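Notes and card for the garment subset handed out at the Voleo open day, September 2018. Read this file before unpacking anything.

# voleo-openday-garments

Recordings of cloth handling on a bed, made with a pair of hand-held grippers. The subset was prepared by Idier for visitors who wanted to try the loader on their own machines after the demonstration.

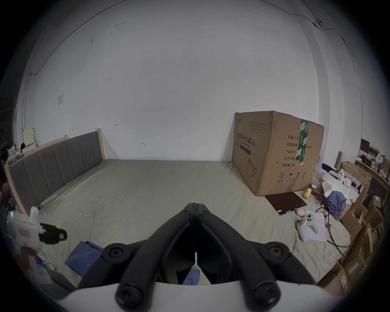
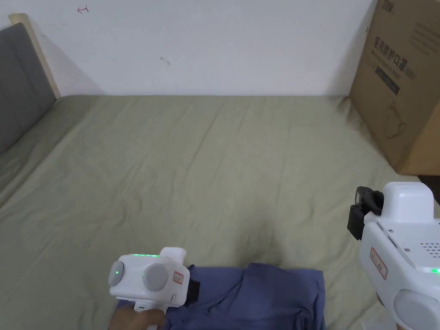
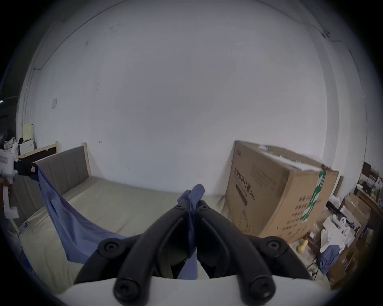
The demonstration ran in two parts: a live handling session, then a replay of the recorded streams on the Mendoza viewer. Visitors asked mostly about synchronization, so the replay was done at reduced speed with all three views side by side. The overhead view gives both grippers and most of the upper outline of the garment, but it loses the contact point as soon as a hand or housing gets in the way. The gripper views do the opposite. With the blue cloth pinched between the fingertips and a second gripper holding another corner at the left, the tool view shows the knot of fabric at the tips clearly and says little about the rest of the garment. Use both.

## Contents

- 70 episodes, one garment each
- 19 episodes held out for testing (`split/test.txt`)
- three video streams per episode – left tool, right tool, head
- gripper opening and pose, one row per video frame

Episodes are cut to a maximum of 600 frames. Longer ones were split and carry the suffix `_b`; the two halves always stay in the same split.

## Loading

```
pip install hidance
hidance unpack garments.tar --out ./data
hidance check ./data
```

`check` compares row counts against frame counts and stops at the first mismatch. Set `--cache 1000` if the viewer stutters. The value is in megabytes.

## Known problems

- Background clutter is not masked. Boxes with large printed characters stay in view and may attract a detector trained on text.
- Bedding color differs between streams. Color correction was left to the user.
- Pose drifts when a tool is held close to the sheet. Affected rows have `quality = 0`.
- Visitors' own attempts from the open day are excluded.

## Changes

- 0.2 – fixed swapped left and right labels in the test split
- 0.1 – version handed out at the open day

A larger set with two-person folding is planned for November. File names and column order will stay the same, so existing loaders should work without changes.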